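Features > Work > Automation

News Features Opinion Archive Subscribe

The Bedroom Shift

I got to the Daltico building in Dramlow a little before eight, and the first thing they did was hand me slippers. I've covered warehouses, canneries and one very loud bakery, and I have never been given slippers before.

Daltico used to be a linen service. It washed and folded for hotels, and for years the people I met there stood at long tables turning sheets into squares. Then the folding machines came in and the tables went out. What's left of the old folding crew, 15 people, now spends the day teaching robots how to tidy up a home. They pick up a pair of grippers, one for each hand, and they straighten beds, move cushions and put away socks while the tools record every pinch and turn. The recordings go to a company called Trarnulico, which wants a robot that can do a bedroom on its own.

So is that a step up? I asked everybody, and I got every answer there is. One woman who folded for most of her working life told me her back quit hurting in a month. The guy next to her misses the noise (and the radio, which is banned now). A younger worker likes it fine but says it's strange to be good at something and have to do it slowly, with pincers, so a machine can keep up.

The pay is a little better, and that matters. The breaks are better too - 2 in the morning instead of one. But the quota followed them over from the old job. It's 30 good takes a day, and a take gets tossed if you rush or drop something and grab it with your fingers out of habit. Everybody does that the first week. I did it in the first minute!

A few of the crew work out of ordinary bedrooms now, where the beds have real clutter on them and you can sit down and wear whatever you like. Those slots go fast.

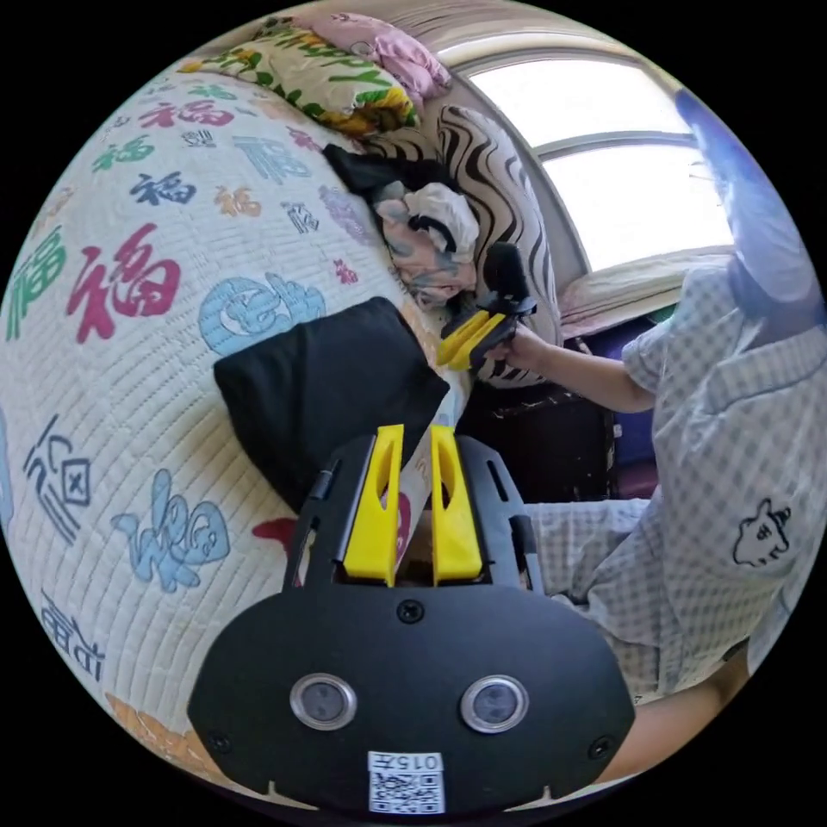
What surprised me was how much the old skill counts. Folders know cloth. They know where to take hold of a heavy corner and how a soft thing will slump when you lift it, and the best takes in the building come from the people with the most years at the tables. They've started asking whether that should show up in the paycheck. Management says it's looking at it.

And then there's the Ha, the robot all this is for. It lives in a side room, and on the morning I visited it took 157 seconds to move one pillow. A couple of the old crew stood in the doorway and watched the whole thing with their coffee. One of them figured she had a few good years left. The other one went back to work.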